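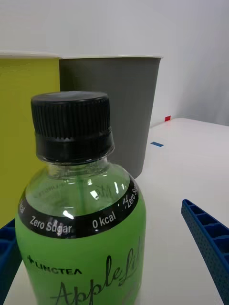 Zero Sugar, 0 kcal, black cap.

Kovell: a list of drink label phrases

Kovell is 496 short phrases copied off drink labels by Yayra Wumbei and me, typed up in one plain text file. Spelling is as printed, including the exclamation points, of which there are many.

Columns: phrase, language, drink type, who typed it. The last one exists so we can blame each other.

Known problems
- 87 rows have no drink type. "Refreshing" did not narrow it down.
- Yayra's rows keep capital letters — mine don't before row 100.
- "Zero" and "0" are separate entries. We argued, she won.

Use it for whatever you like. Corrections go to Obed Asamoah, who reads them in October.

Last updated 15/07/2024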